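The Blue of Holtotberg

In-ho Koo came to the bakery at 7 in the morning, and the lights were already on. Kosmas Stefanou was sitting on a sack of flour in his coat. He had not started the ovens.

"She called," he said. "Kelly Tavares. She wants the lake."

In-ho hung up his jacket and waited. He had worked at Liapis for three winters and he knew that Kosmas told everything in his own order.

"The cake for her mother," Kosmas said. "I told her we can do flowers, we can do a book, we can do a small church. She says no. Her mother grew up beside the lake in Holtotberg and she wants the lake on the cake. And she wants the right color. I asked her, what is the right color? She said, you will know it. How will I know it? I have never been in Holtotberg. Have you been in Holtotberg?"

"Once," said In-ho.

Kosmas looked up at him.

It was in June, many years before. In-ho had been twenty then and he was driving a van for a company called Solletti, which sold bathroom tiles. He had a delivery of 400 tiles for a hotel, and the hotel was closed, and so he had to wait until the evening for a man with a key. He bought a sandwich and sat down by the water. He remembered the sandwich very well. It had egg in it, and too much pepper. But the lake he remembered only in a general way, as you remember the face of a person who sold you a ticket.

"It was blue," he said.

"Good," said Kosmas. "Thank you. Blue."

They lit the ovens and did the bread first, because people in the street did not care about lakes. At ten o'clock Doğukan Sarıgül came down from the apartment upstairs for his coffee. He was retired from the railway and he had an opinion on most things. He said that water had no color of its own and that a lake was only a piece of sky lying on the ground. Kosmas said this did not help him. Doğukan said that it was physics, and took a second roll.

In the afternoon In-ho began to mix. He made white icing in a big bowl and divided it into cups. Into the first cup he put blue and nothing else. It was a strong, happy blue, like the door of a toy house. In the second he put less, and it was a baby's blanket. In the third he put blue and one drop of black, and after he had stirred it he covered it with a plate, so that he would not have to see it.

"This one is not bad," said Kosmas, who was pointing at the blanket.

"It's not the lake."

"Now he remembers the lake!"

It was true that something was coming back. While his hand went around with the spoon, In-ho saw again the wooden steps where he had sat. There was a woman on the lower step with her feet in the water. She was older than he was, perhaps fifty, and she was washing plums in the lake and eating them. She did not speak to him for a long time. Then she asked him where he was from, and when he told her, she asked if they had lakes there. He said yes, but his own town had none. She gave him a plum. After this she looked at the water and said that in the morning it was one color and after lunch it was another one, and that her husband had died and she still came here at the same hour to see if it was going to change.

He had eaten the plum and said thank you. Then the man with the key had come.

He did not tell this to Kosmas. There must have been many women with plums in Holtotberg.

He put a drop of green into the blue. Then he put a very small amount of orange, on the point of a toothpick, because he remembered that the light had been low. The icing turned quiet. He looked at it and felt sure, and two minutes later he was not sure anymore. He washed the spoon and started again.

Iason Stamatopoulos, who was Kosmas's nephew and did the deliveries, came back with the car when it was getting dark. He looked at the row of cups.

"Who is sick?" he asked.

"It is a lake," said Kosmas.

Iason walked along the row. He had no patience for cakes, he preferred motorcycles, but he stopped at the fifth cup and he bent down.

"That one has fish in it," he said.

So they used that one.

They covered the cake in the evening, and In-ho pulled the icing with the flat knife in long lines from one side to the other, a little darker toward the middle. On the near side he made steps out of biscuit. Kosmas wanted to put a swan. They had a discussion about the swan, and the swan was not put. When it was finished, neither of them wished to be the first to go home, and they found work for themselves. Kosmas swept. In-ho put away the colors.

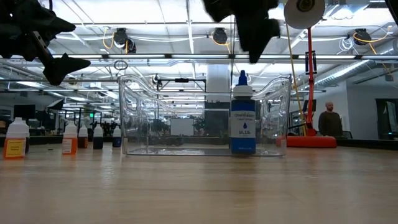
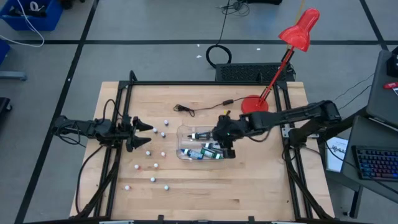 He always did this slowly. He wiped the neck of each bottle with a cloth and turned the cap until it would not turn more. There was blue on his thumb, and he knew from experience that it would stay until the weekend.

"You were quiet today," Kosmas said from behind the broom.

"I was counting drops."

"Hm," said Kosmas.

Kelly Tavares came for the cake the next day before lunch, and she did not come alone. Her mother was sitting outside in the car with the window down, a small woman with a brown hat on her knees. Kelly opened the box on the counter and looked inside, and for a while she said nothing. Kosmas began to explain that it could be made lighter, it could be made darker, there was still time.

"Can she see it now?" Kelly asked. "She won't wait until the party. She has been asking since breakfast."

In-ho carried it out. It was heavy, and he walked with small steps and watched the curb. He held the box at the window of the car and the old woman put on her glasses.

She looked at the lake and then at the biscuit steps. She put out one finger, and he thought that she was going to touch the icing, but she only held it over the place in the middle where the blue went darker.

"After lunch," she said.

"Yes," said In-ho. "It was after lunch."

She looked up at him through the glasses. A truck was waiting behind the car and the driver used his horn. Kelly came out with her keys and her change, and took the cake from him, and set it down on the floor in the back.

"Do you still have the plum trees there?" In-ho asked.

But the window was already going up, and he could not hear what she answered.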